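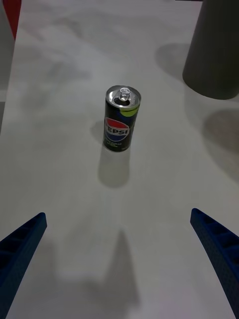

Ticket 171
Cell: Flanedton bench 3
Reported by: Rachid Tazi
Priority: normal
Status: monitoring

Problem
Gripper closes late on slim cans. Arm reaches the grasp pose, waits, then closes. On Thursday's morning run the wait was long enough to trip the motion timeout 8 times. Wider items run normally. No fault code on the gripper controller.

Setup
Jakumero controller, Onishi two-finger gripper with the blue ribbed fingers, wrist camera. Test item is a slim Pepsi can, sealed, upright, in the clear middle of the table. Approach starts with fingers wide open and the can ahead of the tips.

Log
09:10 Cycled gripper by hand from the pendant. Open and close both immediate. Air and wiring ruled out.
09:25 Checked finger screws. Left finger slightly loose at the base, retorqued. No change in the delay.
09:50 Watched the detector output during approach. Box around the can grows downward to take in its shadow on the tabletop. Width estimate jumps between cycles and the close command is held until it settles.
10:15 Raised the contrast threshold one step. Worse: can lost on two approaches. Put back.
10:40 Loaded the Hitham lighting profile and redid the background reference with the arm at the approach pose, so the gripper's own shadow is part of it. The old reference was taken with the arm parked.
11:05 Delay down to nearly nothing. No timeouts in the next 5 cycles.

Action
New reference saved as default for bench 3. Old one kept in the backup folder. Redo the reference after any change to the lamps or the approach pose.

Open
Retorque mark on left finger still to be painted. Leave ticket open until the slim can set has been run in full on second shift.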